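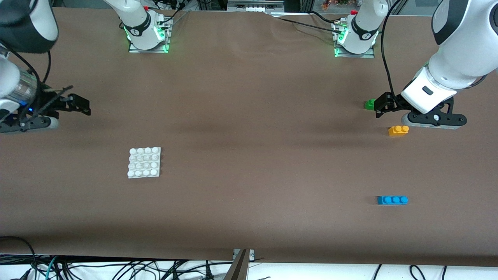

Chapter 4
Two-Arm Assembly: Planning the Student Project

Chapters 1 through 3 treated a single arm moving a single part. This chapter adds a second arm and a shared work area. The running case is the Shirima project, a one-term assignment in which student teams program two arms to stack toy building bricks on a tabletop. Teams write their control code in Skarico, the scripting package introduced in Chapter 2.

Bricks are a useful test part. Their dimensions are consistent, and the studs make alignment errors easy to detect. A brick that is turned slightly relative to the one beneath it will not seat, even when its center is in the correct position. Position and rotation must therefore be handled as separate sources of error.

4.1 Terms used in this chapter

Left and right always refer to the arm's own side of the robot. A camera facing the robot will show the right arm on the left side of the view. Confusing the two conventions is the most common cause of mirrored motion in first drafts of student code.

The shared zone is the part of the tabletop that both grippers can reach. Only one gripper may enter it at a time unless the program includes a handoff step.

A handoff is the transfer of a part from one gripper to the other without setting it down.

4.2 Data for the exercises

The exercises draw on the practice log kept by the Plerach robotics club in April. The log holds 1295 grasp attempts, of which 593 involved a brick lying within the shared zone. Each entry records the arm used, the brick type, the commanded gripper position, and the result. Entries with a missing result have been left in the file; Section 4.6 explains how to treat them.

Before starting Section 4.3, complete the following:

Review the coordinate frames in Section 3.2.
Load the Cledau table layout and confirm that both arm bases appear along the back edge.
Run the 11 check motions at reduced speed, one arm at a time.

4.3 Dividing the work area

Let the table's front edge define the x axis, with the origin at its midpoint. The y axis points toward the arm bases.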